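3.2 Collection of driving examples

The examples used to train the Halus policy were collected on public streets in the Plutari district. We chose residential streets without lane markings, as the earlier Steiner set contains almost only marked roads, and a policy trained on it tends to look for a line that does not exist. An operator drove the Iltton platform by remote control, and the commands for speed and steering were stored together with the images of the front camera.

The collection was done in June on 6 routes. Each route was driven 3 times, and the operator was asked to keep a steady distance to the curb and to reduce the speed before damaged pavement. After the recording, the drives were cut into 116 episodes. Episodes in which the operator lost the radio link were removed before this number was taken. Figure 4 gives a view from the robot on one of the streets.

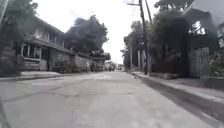

Figure 4. Residential street without lane markings, with patched and cracked pavement in the middle distance. A part of the robot body is visible at the bottom left.

Streets of this type are difficult for the policy for two reasons. First, the border of the drivable area is given only by the curb, and in Figure 4 the right curb lies next to a dark band of shadow and gutter. In the first version of our labels such a band was often assigned to the road. Second, the repaired sections have a different tone from the surface near them, and the segmentation network can take them for obstacles. For this reason we labeled the patches as a separate class, and we joined them with the road class only at the time of training.

The images were not cropped. We kept the part of the body that enters the view, and a fixed mask was applied to it in all episodes. From the complete material we selected 1664 images for manual labeling. The selection was made per route, so that no route of the test set appears in the training set.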